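4 Preparing and caring for suture practice pads

This section applies to the Nerinent bench pad and to the Wynne replacement inserts. Read it together with section 3 (Mounting the tray) before the first session. Pads are supplied for training in wound closure. They are not sterile and must not be used for any clinical purpose.
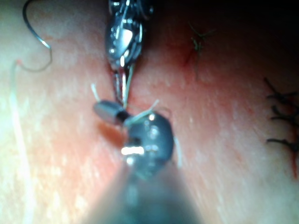
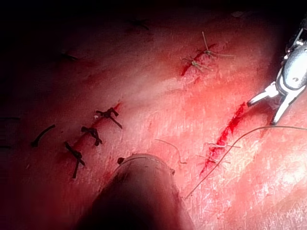

Figures 4-1 and 4-2. Upper surface under strong directional light. Figure 4-2 shows incisions at different stages of closure.

4.1 Unpacking

1. Open the outer bag along the printed line. Do not use a scalpel on the bag while the pad is inside.
2. Lift the pad out by its edges and lay it face up on a clean, non-absorbent surface.
3. Peel off the clear protective film slowly, starting at a corner. Keep the film for storage.
4. Check the surface for tears, hard spots and oily residue. A light film of residue is normal and can be wiped off with a lint-free cloth.
5. Write the date of opening on the label on the underside.

Note: Fine texture and slight variation in colour do not affect the way the pad holds a stitch. Do not return pads for colour alone.

4.2 Conditioning

Pads shipped in cold weather arrive stiff. Leave the pad unwrapped at room temperature for 2 hours before cutting. Do not place it on a heater, in a microwave oven or in direct sun.

CAUTION: Warming a pad quickly softens the top layer ahead of the base. The layers may then separate when tension is applied, and the pad cannot be repaired.

4.3 Mounting

1. Wipe the tray and let it dry.
2. Set the pad in the tray with the label down and the long side parallel to the hinge.
3. Close both clamps to the first stop.
4. Press the centre of the pad with a flat palm. If it lifts when released, open the clamps, reseat the pad and close them again.
5. Move the clamps to the second stop for tension work only.

Do not overtighten. A pad bowed upward between the clamps will gape when cut, and wound edges will not meet evenly.

4.4 Making incisions

1. Mark the line with the water-based marker supplied. Alcohol-based ink bleeds into the material and cannot be removed.
2. Fit a new blade. Dull blades drag the surface and leave a ragged edge.
3. Cut in a single pass, holding the blade upright. Stop short of the base mesh.
4. Leave at least 20 mm between neighbouring cuts, and the same distance from any edge of the pad.
5. Place the blade in the sharps container before picking up a needle holder.

CAUTION: Cutting through the base mesh removes the support for the whole pad. If the mesh is cut, move later work to the opposite end, or discard the pad.

4.5 Suturing

The material accepts cutting and reverse-cutting needles. Taper needles will pass through the lower layer but tend to skid on the surface.

1. Load the needle two-thirds of the way back from the point.
2. Enter at a right angle to the surface and follow the curve of the needle.
3. Match depth and distance on the far side.
4. Draw the thread through slowly. A fast pull heats the track and enlarges the hole.
5. Lay the knot to one side of the line unless the instructor directs otherwise.
6. Cut the tails to the length given in the exercise sheet.

If the thread tears through the edge, take a wider bite. Repeated tearing at normal depth indicates an aged pad. See 4.8.

4.6 Removing stitches

Cut each loop close to the surface and withdraw it from the knot side. Used holes do not close fully. Incisions may be closed again, but fresh needle entries should be placed clear of the old ones.

4.7 Cleaning and storage

1. Remove thread ends with forceps.
2. Wipe the surface with lukewarm water and a drop of mild soap. Do not soak.
3. Pat dry. Dust both faces lightly with unscented cornstarch.
4. Replace the protective film and store the pad flat. Do not stack other equipment on top.

Do not use bleach, acetone or alcohol wipes. Keep pads away from printed paper, as ink will transfer permanently.

4.8 Service life

Replace the pad when any of the following applies:

- the top layer lifts from the base
- the surface stays tacky after cleaning and dusting
- thread tears out at normal bite depth
- no space remains for a new incision at the spacing in 4.4

The tray is rated for 400 clamp cycles. Inspect the clamp springs at that point and order the spring kit if either clamp fails to hold at the second stop.

Used pads go in general waste once all needles and blade fragments have been removed. Check the underside as well as the face.

4.9 Replacement parts

Inserts, film and spring kits are ordered through Rekandale, Dramham depot. Quote the lot code from the underside label. Technical queries about this section: Nerys Powell, product support.

Section 4 revised March 22, 2020. Replaces all earlier pad care sheets.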